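**Masavau 2 ist da: Greiferdaten ohne Handarbeit synchronisieren**

Im September hat das Team um Waraporn Thaweesak die zweite Hauptversion von Masavau freigegeben, und wer mit handgeführten Greifern Demonstrationen aufzeichnet, darf sich freuen! Die quelloffene Software bringt die Videoströme beider Hände auf eine gemeinsame Zeitachse, schätzt die Lage der Greifer im Raum und schreibt alles in ein Format, mit dem man direkt ins Training gehen kann.

Die größte Neuerung steckt in der Lageschätzung. Bisher rechnete Masavau jede Hand für sich, und der relative Abstand zwischen links und rechts driftete über längere Aufnahmen spürbar auseinander. Jetzt nutzt die Software die quadratischen Schwarz-Weiß-Marker auf den Greifern: Sobald eine Kamera den Marker der anderen Hand erfasst, fließt diese Beobachtung als Zusatzbedingung in die Optimierung ein. 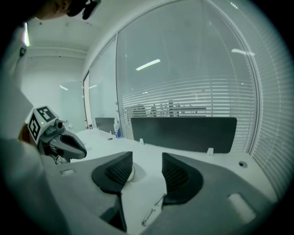
Rekha Warrier hat den neuen Löser geschrieben und ihn mit 3499 Episoden geprüft, die das Team über den Sommer gesammelt hat. Ein Durchlauf über den ganzen Bestand ist auf einem gewöhnlichen Arbeitsplatzrechner über Nacht fertig – vorher lief so etwas ein ganzes Wochenende. »Ich habe morgens die Kurven aufgemacht und erst mal geglaubt, ich hätte die falsche Datei geladen«, erzählt sie.

Besonders schön ist der Umgang mit spiegelnden Umgebungen. Glaswände und Deckenlampen liefern Bildmerkmale, die sich mit der Kamera mitbewegen und die Schätzung in die Irre führen. Ein neuer Filter namens Flellum erkennt solche Punkte über ein Fenster von 30 Bildern und wirft sie heraus.
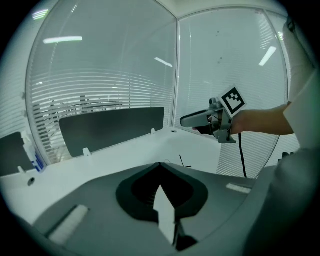
Auch an der Bedienung hat sich viel getan. Die Vorschau zeigt beide Trajektorien nebeneinander, Lücken in der Markererkennung sind farbig hinterlegt, und per Tastendruck springt man zur nächsten. Hubert Bühler hat dazu 400 Testfälle beigesteuert, die bei jeder Änderung automatisch durchlaufen.

Offen ist noch die Anbindung an den Bewegungsplaner Busevau, an der Yolotzin Cuautle arbeitet. Ein erster Zweig liegt bereits im Repository, Rückmeldungen sind dort ausdrücklich erwünscht. Ältere Aufnahmen lassen sich mit dem mitgelieferten Konverter übernehmen, die Kalibrierdateien müssen allerdings neu erzeugt werden.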